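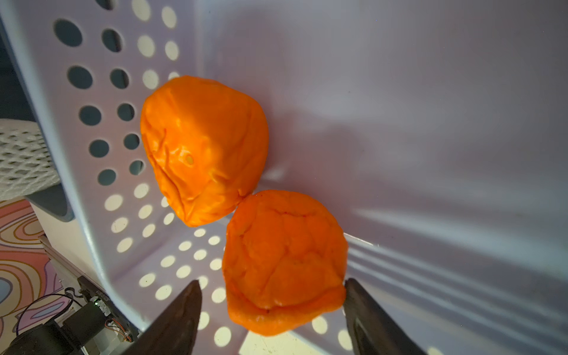 Open day at the Ritgate workshop

Visitors are welcome on Thu 10 June to see the robot arm handle soft objects. Dagmar Charvát will run the gripper on lumps of orange modeling clay in a plastic basket, and Kevin Pacheco will take questions between runs. Clay dents easily, so grip force is the main topic this time. Places are limited to 126. Sign up at the Wendard front desk. The next open day is in July.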